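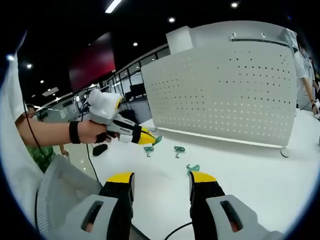
White table, black wrist strap.

Monday, February 1, 2021

OK quick one, I have a call at noon and haven't eaten.

So Kulta are back together. Or they are not back together. Depends which half of the band you follow. Saturday night the official account went from totally blank to one gold square, no caption, and by the time I woke up there were 3078 comments under it and most of them were just people typing the names of songs. I read way too many. My coffee went cold.

For anyone new: Kulta broke up in July, supposedly over scheduling, and everybody knows it was over the Pristutdale thing. The singer took the part in season two without telling the others, the tour dates got moved, then got moved again, then there was no tour. I had tickets. Row 34. Still have the PDF on my phone becuase I can't make myself delete it.

Anyway the jacket. That's what I wanted to write about.

Same night as the gold square, the drummer posts a mirror selfie. Green jacket, big collar, the stitching down the sleeve. That is a Brynjólfsdóttir jacket, I would bet money on it, they only did that sleeve for one season. And who wore that exact jacket in every single interview for the last record? The singer. Not the drummer, the drummer wears hoodies. So either the drummer went out and bought the same one used (339 dollars on the resale sites, I checked, don't judge me) or they are hanging out again and somebody got cold.

My sister says I'm reading too much into a coat. Maybe. She also said they'd never split up.

Then Presis got hold of it. I know, I know, Presis, the site that ran the wedding that wasn't a wedding. But they had a thing up Sunday morning saying the band was seen going into the same studio building on the same afternoon, different doors. No photo of course. "A source close to the group." Could be the guy at the sandwich place. They pulled the post for an hour and then put it back with a new headline and a question mark on the end, and I have no idea what that means. Lawyers? Typo?

Things I believe right now, in order of how much:

The gold square is real and means music. They wouldn't wake that account up for a t-shirt sale. (They might. They did it once.)

The jacket is the same jacket.

The studio story, eh. Half.

The rumor going round that it's a song for the Pristutdale finale, I really hope not. Would make sense money wise. But imagine being the bass player, losing a whole tour to that show and then having to play over the end credits. I'd throw my bass in a lake. And the show isn't even good this year, they've been stuck in that lighthouse for five episodes.

Somebody in the forum worked out that the first single came out 25 weeks before the second record so if we count forward from blah blah blah. I stopped reading. Fan math. I've been burned by fan math.

Will update if the square turns into anything. Comments are open, be nice, the last post got ugly over the backing vocals and I had to delete a bunch of stuff at 1 in the morning.

Oh and the newsletter is late, I know. Wednesday probaly. Got to run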